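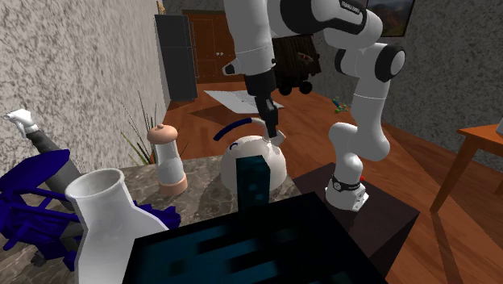 From: Živko Nikolovski
To: grusgate-allotments list
Subject: Re: Re: Water butts, the overflow, and the Georgiou pipe

Evening all,

I've left Maureen's message in below because half of you will have deleted it, and the other half will claim to have.

> I am sorry to bring this up again but the path between plots 17 and 18
> was under water for most of last week. I had to go round by the
> compost bays with a full barrow. Somebody has connected their butts to
> the old Georgiou pipe, which as we all know goes nowhere. Could whoever
> it is please disconnect them. I also think the Fledent butts are too
> big for plots this size and said so at the time.
> Maureen, plot 18

Right. It was me. I am plot 17, I have the Fledent butts, and I connected the overflow to the Georgiou pipe. I'd have owned up sooner but I was waiting to see if it would dry out.

In my defence, and I admit it's a thin one, the pipe does go somewhere. I put a hose down it for the best part of an afternoon and it came up by the bottom gate, next to the nettles, at a speed I can only call thoughtful. For those who joined after his time, Mr Georgiou laid it himself when he had plots 16 and 17 together, from offcuts, and the plan of where it ran was kept in his head. It takes at least one corner that I can't explain. I've dug down in three places and found it in two.

What it won't do is cope with a proper downpour. A shed roof the size of mine sheds a lot more than I'd pictured. My two butts are joined at the bottom so they fill together, and between them they hold 507 litres, which sounded like a summer's worth when I ordered them. They filled in one night. After that everything off the roof went down the pipe, the pipe thought about it, and Maureen got a pond.

So, what I've done since:

The overflow is off the Georgiou pipe. I've capped the end with a Multside stop, the green sort, hand tight plus a bit. If anyone else is tapped into that pipe further along (I name no names, but I've seen the hose, Keith) you may want to have a look at yours too.

I've dug a soakaway at the back of the shed, on my side, well clear of the path. It's a hole full of broken brick with a bit of membrane over the top. I went down until I hit clay and then stopped, partly on principle and partly because of my back. We had rain on two nights after I finished it and the path stayed as it was, though I wouldn't call either of them a test.

I've put wood chip down on the low stretch of path. It's from the heap by the car park, so it's ours anyway. It'll want topping up by autumn.

On the size of the butts, I'm going to dig my heels in. They're 51 inches tall, I measured them, and the rules talk about sheds, greenhouses and fences and don't mention butts at all. If people want a rule about butts then let's have one, but I'd ask that it comes in after mine. They cast a shadow over my own rhubarb and nothing else. The rhubarb has not complained.

A couple of other bits while I've got you.

The standpipe at the top is dripping again. I've had the washer out and it's the seat that's worn, so a new washer only buys us a fortnight. If anyone owns a reseating tool and can bear to lend it, I'll do the job myself and give it back clean. Until then please don't wrench the tap shut. You feel better and the tap gets worse.

Somebody asked at the plant swap in May whether you can water salads from a butt. I wouldn't, not on the leaves, not with what the pigeons do to my roof. I use it at the roots on beans, squash and fruit bushes, and take tap water up for the lettuce. I also keep the lids on. An open butt grows a very healthy crop of mosquitoes, and it's dangerous with small children running about. I've got 4 spare lids in the shed, odd sizes, free to anyone who can make one fit.

And if you've got a butt standing on bricks, give it a shove when it's empty and see if it rocks. Mine did. Full, it weighs more than I do, and I wouldn't want to meet it coming the other way.

Maureen, I'm sorry about the barrow. There's a tray of leeks outside my shed with your name on it, on the dry side.

Živko
plot 17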